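About us

Zidura is a small company in Josurstead that teaches people how to look after their clothes. We run short courses, we write the care notes on this site, and we answer letters. We don't sell detergent, softener, stain pens, scent beads, drawer liners or anything else that comes in a bottle or sachet, and we don't take money from people who do.

We put that first because most laundry advice is written by someone with a product to shift. Read a few pages of it and the same pattern comes up. Your clothes have a problem you hadn't noticed, the problem has a name, and there's a liquid for it.

How we started

Mahnaz Hosseinzadeh worked for years in the returns office of a mail-order clothing firm. Her job was to open parcels of shrunk jumpers and greying T-shirts and decide who was to blame. She kept a notebook of what customers said they had done. A good many of them had followed the advice on a packet or in a magazine to the letter. Some had added vinegar. A few had added vinegar and bicarbonate of soda together, which mostly cancel each other out and leave you with slightly salty water.

Bronwyn Ruawai taught textiles at a secondary school until the subject was squeezed out of the timetable. The two of them met at a talk in Ledesmont given by a man who said cold water "locks in" dye. Bronwyn asked him what with. He didn't know, and the pair of them had a long conversation in the car park afterwards.

The first course had three people on it, one of whom had come for a different class and stayed. We'd like to say it grew quickly. It didn't, and for a while it was only the letters that kept us going.

What we teach

The beginners' course covers sorting, washing, drying, folding and storing ordinary clothes. People expect the washing part to take longest. It's the shortest, as there isn't that much to say: don't overfill the drum, use less detergent than you think, and take the wet things out when the machine stops. Drying is where most of the damage gets done, and we spend a whole session on it.

Folding we approach with some caution. There's a great deal of nonsense talked about it. We've seen claims that a particular fold makes a T-shirt last longer, that clothes stored upright "breathe", and that rolling is kinder to cotton than folding flat. If there is good evidence for any of these we haven't been shown it, and we have asked. A fold is worth learning if it helps you find the shirt and shut the drawer. Heavy knits are better folded than hung, because the weight pulls at the shoulders, and that's about as far as we're prepared to go.

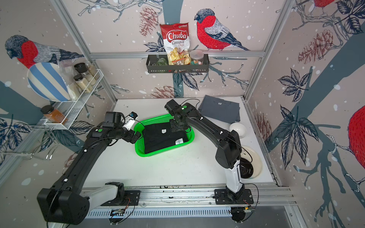 Folded T-shirts and a green plastic basket.
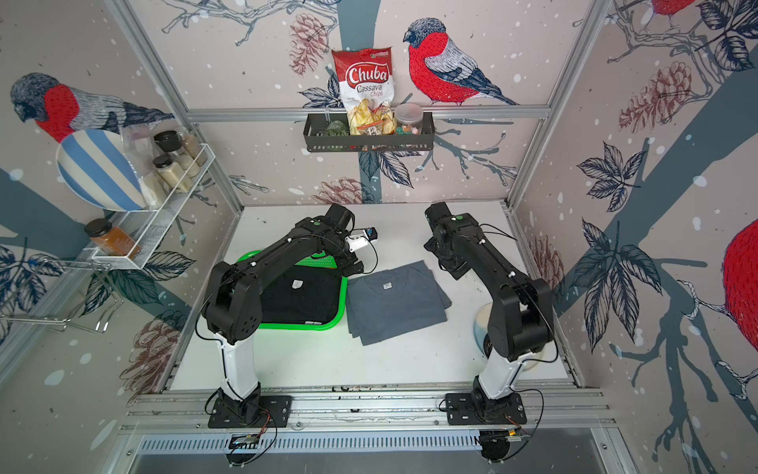
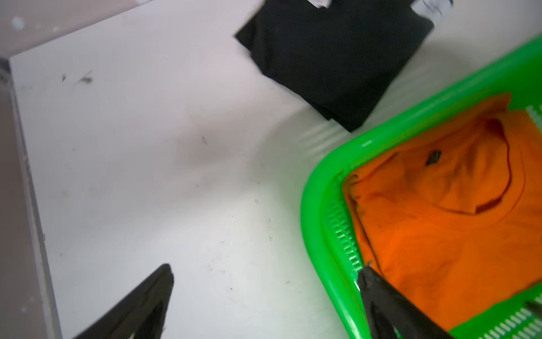
The mending course follows on from the beginners' one, though you can take it alone. Morena Ruggiero teaches it. She'll show you how to close a seam, replace a button so that it stays on, and patch a knee. She will also tell you when a thing isn't worth mending, and people do find that hard to hear. We're told that visible mending is now fashionable. Morena has no objection, but she'd like the hole to be properly closed before anyone starts embroidering round it.

There's a session on care labels too. Those symbols describe the harshest treatment the maker is willing to stand behind, and makers can be timid. "Dry clean only" sometimes means the fabric can't take water and sometimes means that nobody in the office wanted to test it. We teach you to guess which, and we do say guess. If the garment matters to you, obey the label.

Claims we've looked at

Gyula Medve joined us to put the letters in order and ended up running the claims list. At last count he had 1497 separate pieces of clothes-care advice on it, sent in by readers or copied from packets, and he has worked through 559. Each gets one of the following marks: seems right, seems wrong, depends, or can't tell. "Can't tell" is by far the biggest pile. We know this annoys people. A reader wrote to say that she could get "can't tell" at home for free.

A word of caution about our own work, as we'd want it from anyone else. We have no laboratory. Gyula washes things in domestic machines, looks at them beside an unwashed one, and asks someone who doesn't know which is which. That's enough to catch a big effect and will miss a small one. When we've changed our minds we leave the old answer up with the new one under it. The page on tumble drying with tennis balls has been changed twice and may well be changed again.

Salt in the first wash, by the way, does nothing we could see for modern dyes. Please stop sending it in.

What we don't claim

We don't say that tidy drawers will calm you down. We don't say we're saving the planet, although wearing a shirt for longer is plainly less wasteful than buying another. We don't give certificates, and we were a bit surprised to learn that other places do. If an employer ever asks for proof that you can wash a jumper, get in touch and we'll see what we can manage.

Money

Course fees pay for nearly everything. The rest comes from Onu, our booklet of care notes, named after Mahnaz's cat at a time when we thought we'd come up with something better. It's in its second printing and the mistake on the wool page has been put right. If you have the first printing, the water should be cool.

Getting in touch

Boris Michalík looks after bookings and will tell you frankly if a course won't suit you. New dates go up in May. Letters are read by whoever opens them first. If you're writing about a stain, please say what you've already put on it.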